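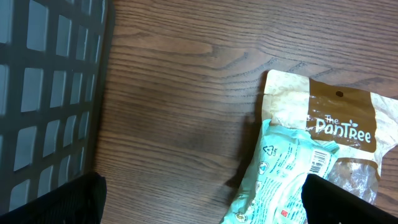

La caisse ajourée sur la table, côté cuisine.

Forum Cuisine et conserves > Huiles et vinaigres > Huile de colza pressée à froid : dépôt, goût et conservation

Kubiak
Inscrit en octobre, 34 messages
Publié le 4/21/25

Bonjour à tous,

Je vous prie d'excuser mon français, ce n'est pas ma langue maternelle et j'écris lentement. J'ai acheté de l'huile de colza chez un petit producteur, Eugeniusz Gajewski, qui presse lui-même ses graines et ne filtre presque pas. J'en ai pris 20 litres, ce qui est beaucoup pour un ménage de deux personnes, je le reconnais.

Mon problème est le suivant. Je transvase l'huile dans des bouteilles de verre transparent, que je range ensuite dans des caisses en plastique. Après quelques semaines, un dépôt se forme au fond, et le goût devient plus fort, un peu comme le chou. Dois-je filtrer l'huile avant la mise en bouteille ? Et le verre transparent est-il vraiment une faute, si la caisse reste dans un endroit sombre ?

Grelell
Modérateur

Bonjour Kubiak, et ton français est très bien. Le dépôt est normal pour une huile non filtrée : ce sont de petites particules de graine. Laisse reposer le bidon deux semaines au frais, sans le bouger, puis soutire par le haut. Les derniers centimètres, tu les gardes pour la poêle à basse température, ou tu les jettes si l'odeur ne te plaît pas.

Pour le verre transparent, je suis plus sévère. La lumière abîme cette huile très vite. Prends du verre brun.

Skurkmont

Je ne suis pas d'accord avec Grelell sur le verre brun. Si la caisse reste à la cave, la couleur du verre ne change rien. Moi, je préfère le verre clair, car je vois le dépôt et je sais quand je dois arrêter de verser. En revanche la caisse ajourée laisse passer la lumière de tous les côtés, alors il faut la couvrir avec un linge épais.

Grelell
Modérateur

La cave, d'accord. Mais une bouteille sort de la cave, elle reste sur la table, puis à côté de la cuisinière, et on l'oublie là pendant un mois. C'est à cela que je pense.

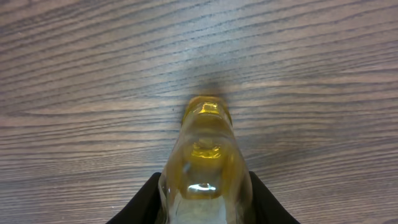 Combien de temps peut-on garder une huile de colza non filtrée après l'ouverture ?
Au réfrigérateur et bien fermée, je compte deux mois ; à la température de la cuisine, je ne dépasse pas quatre semaines.

Kernow

Je reprends la réponse que je donne toujours au marché, parce que la question revient souvent. J'ajoute une chose : le goût de chou dont parle Kubiak peut venir de la graine, si elle était trop humide au moment de la presse. Dans ce cas le filtrage n'aidera pas. As-tu goûté l'huile le premier jour ?

Kubiak

Merci pour vos réponses. Oui, je l'ai goûtée le premier jour, elle était douce, avec un goût de noix. Le chou est venu plus tard - je pense donc que ce n'est pas la graine, mais je ne suis pas assez savant pour l'affirmer.

J'ai encore une question au sujet des bouchons. Les miens sont en liège, et j'ai lu que l'air passe. 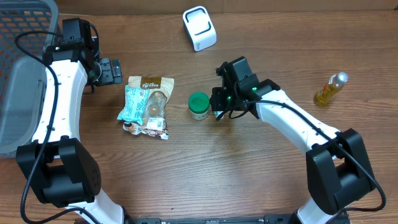

La table de travail, avec la bande couleur carton au fond.

Skurkmont

Le liège va bien pour le vin couché. Pour l'huile debout, prends des bouchons à vis avec un joint, ils sont vendus par 100 et cela ne coûte presque rien. Remplis jusqu'au col, parce que l'air enfermé travaille aussi.

Kernow

Sur les bouchons, Skurkmont a raison. Sur la couleur du verre, je suis du côté de Grelell, et je le regrette un peu, car mes bouteilles sont toutes claires. Ma solution est de choisir des petits formats, que je finis en trois semaines.

Kubiak

J'ai donc soutiré le bidon hier soir, après le repos conseillé. J'ai obtenu 16 litres d'une huile bien claire, et le reste est trouble. J'ai lavé les bouteilles la veille et je les ai séchées au four tiède, la tête en bas, car une goutte d'eau suffit à troubler l'huile. Pour l'entonnoir, je conseille un modèle à bec étroit. Le mien était trop large et j'ai dû essuyer la table deux fois.
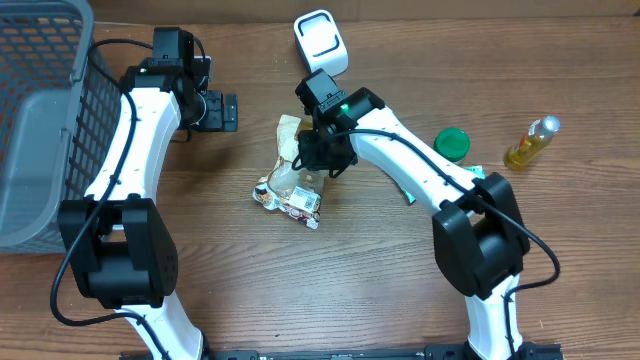
Toujours la même table, vue dans la largeur.

Grelell
Modérateur

Très bon rendement pour une huile non filtrée. Garde le trouble à part et ne le mélange surtout pas au prochain bidon.

Skurkmont

Et note la date sur chaque bouteille, au crayon gras, il tient mieux que l'encre quand les doigts sont huileux. Pour le verre clair, je maintiens mon avis.

Kubiak

J'achèterai quelques bouteilles brunes pour comparer, et je laisserai les claires à la cave sous un linge. Je reviendrai écrire le résultat en octobre.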